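Can you really make proper caramel in a microwave?

Posted in: Sweets, Jams and Preserves
Started by: treaclewell

Right, I have been at this since teatime and I am far too excited to go to bed. Microwave caramel! Sugar, a splash of water, a squeeze of lemon, heatproof glass jug, 700 watts. No pan, no brush, no standing over the hob. I want to hear from everybody who has tried it, because I've got a whole list of things to make with it before the November bake sale in Ultadville.

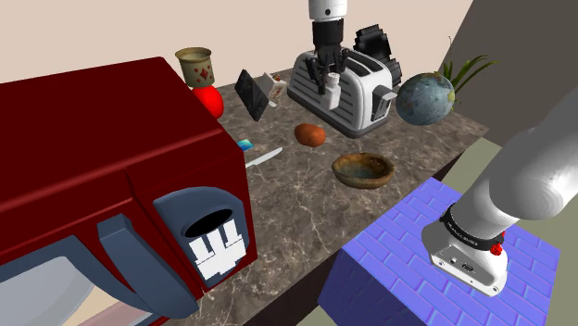

Alžběta Urban replied that she had made caramel both ways for years and would always go back to the pan, as the colour moves so quickly at the end that she wants to be looking straight down at it.

treaclewell wrote:
Fair point about the colour, but you can watch it through the jug if you stop every few seconds once it starts to turn. Mine went from straw to a lovely deep amber, and I poured it straight onto a tray of toasted hazelnuts. Cracked like a window pane. I was grinning like an idiot!

plumduff_pete wrote:
I'm with treaclewell on this one. I do small amounts, enough for two creme caramels, and the microwave is brilliant for that. In a pan such a thin layer catches at the edges before the middle has even melted. For anything bigger I use the hob.

mrs_oatcake wrote:
Please, please be careful what you make it in. My sister used a plastic measuring jug and the bottom went soft and dropped out when she lifted it. Molten sugar all over the worktop. Proper heatproof glass, no chips or scratches, and have a dry folded tea towel ready to set it down on. Never a wet one and never cold stone.

treaclewell wrote:
Good shout, I should have said so in the first post. Oven gloves as well, the handle gets very hot.

Alžběta Urban wrote:
I don't want to spoil the fun, but what about crystallising? Every time I have tried it in the microwave I get a white crust round the sides and then the whole lot seizes. In the pan I can wash the sides down with a brush as I go.

plumduff_pete wrote:
Are you stirring it? I don't touch mine after the first mix. A spoonful of golden syrup stops it going grainy too. Better than lemon, in my opinion, and no sharp taste.

treaclewell wrote:
Golden syrup!! Trying that tomorrow.

jamjar_2658 wrote:
Sorry, I have to disagree with nearly all of this. Caramel made with no thermometer is guesswork, and you can't leave an ordinary sugar thermometer in a microwave. For a hard crack or a pouring caramel, fine, go by eye. For soft chewy caramels with butter and cream in them you need the temperature right to within a degree or two or you get either sauce or toffee. I did a batch by eye last Christmas and it ended up as ice cream topping.

mrs_oatcake wrote:
Nothing wrong with ice cream topping, jamjar!

jamjar_2658 wrote:
There is when you've bought the little boxes and ribbon.

treaclewell wrote:
Ha, point taken. You can take the jug out and dip a probe in between bursts, though. That's what I'm planning for the salted ones. Has anyone got a cream ratio they trust? The recipe in my Pletel booklet is very heavy on the cream and I'm not sure they'd hold their shape.

plumduff_pete wrote:
Warm the cream first, whatever ratio you go for. Cold cream in hot caramel spits like mad. And use a jug that looks twice too big, it climbs right up the sides.

Alžběta Urban wrote:
For wrapped caramels I use equal weights of sugar and cream, with a fifth of that in butter. Then cook it all again to 120C. On the hob, I'm afraid! But I did try Pete's syrup trick in the microwave this evening, just a small jug, and there was no crust at all. Colour was a bit uneven, darker on one side. I ate it anyway.

treaclewell wrote:
Oh I'm so pleased! Mine was darker on one side as well. A gentle swirl when it first begins to turn sorts that out, just tilt the jug and leave the spoon in the drawer.

jamjar_2658 wrote:
Still using my pan.

mrs_oatcake wrote:
Does anybody know how to get the set stuff off the glass afterwards? Mine has been soaking for 5 hours.

plumduff_pete wrote:
Let it cool, fill it with water and microwave it until the water is good and hot. Leave it to stand and the sugar melts off by itself. Leave a wooden spoon in while it heats so it doesn't boil up on you.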